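FOR IMMEDIATE RELEASE

Tindport Pantry Swap back in July, bigger room this time

TINDPORT - The Tindport Pantry Swap returns this July at the old Gomance warehouse on the harbor side. Doors 9:30 a.m. Free entry. Bring food you won't eat, take home food you will.

Last year's swap ran out of floor by mid-morning. Long line on the ramp, strollers stuck at the door, one very hot hallway. The new space has two entrances and a loading bay, so drop-offs go in the back and shoppers come in the front.

"People kept telling us they had a shelf of stuff they felt bad about," said Deepika Krishnan, who runs the swap. "Chickpeas, three kinds of vinegar, a bag of lentils from a recipe they made once. Somebody else wants that. We just put the tables out."

What's accepted: sealed dry goods, unopened cans and jars, spices with the seal on, tea, coffee, baby food in date. Home baking is fine if it's labeled with whats in it. No meat, no dairy, no opened packets, no alcohol.

Empty food containers are welcome too, with lids. There is a separate table for them by the front entrance. Please match lid to box before you come, last year's lid pile took most of an afternoon to sort.
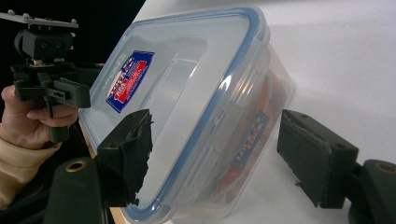 Tindport Notices, Vol. 2, No. 40

New this year, a bulk corner from Ument, the refill shop on Arumugam Street. Rice, oats, split peas and flour by the scoop, pay what you can. Bring your own jar or tub, staff will weigh it empty first. Ument is also lending the scales.

Short cooking demos in the side room all morning, each 30 minutes, first come first seated. Dal from the back of the cupboard. Soup from odd cans. What to do with old spices (mostly: toast them, use more). Krishnan teaches the dal one herself and says bring an appetite. Recipe cards at the door in large print.

Getting there: the harbor bus stops at the gate. Bike racks by the loading bay. Parking is tight so please share a ride if you can. Step-free access at both entrances, restrooms on the ground floor.

Drop-offs open at 8 a.m. and close at noon. Swap tables stay up untill 2 p.m. Anything left over goes to the Tindport community kitchen the same afternoon.

Table hosts still needed, morning shift especially. Lunch provided. Sign up at the Ument counter or at the warehouse door.

Media contact: Deepika Krishnan, Tindport Pantry Swap. Interviews available by phone before the event, or on the day after the first demo.

###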